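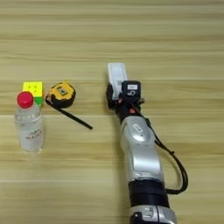 The Skikano arm over my test table, with the bottle, the puzzle cube and the tape measure off to the left.

Skikano Tabletop Kit — review notes and sample data

Hi! I've been living with the Skikano kit (sold by Baketti) since August, and this folder is what came of it: my notes, plus the recordings I made while deciding if I'd keep the thing. There are 266 short runs in here and 2,359 still pictures pulled from them.

What I liked
Setup took me 54 minutes, and a good chunk of that was hunting for the right hex key. The arm is smooth and pretty quiet, and the reach is plenty for a table like mine. I do wish the cable had a clip or two — it loops out to the side and I kept worrying I'd snag it.

What's on the table
Everyday stuff, mostly. A clear water bottle with a reddish cap, a puzzle cube and a yellow and black tape measure stand or lie close together, so they make a decent test of reaching past one thing to get at another. The bottle partly hides the cube from the head camera, so keep that in mind if you're labeling. 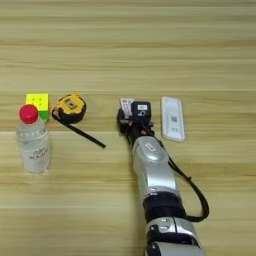

Getting the files
Grab the zip from the Barkville mirror (25 GB, sorry!) and unpack it next to the Yoo viewer. Start with the notes file in the top folder. The stills are in the one called frames.

Last updated 04/12/2022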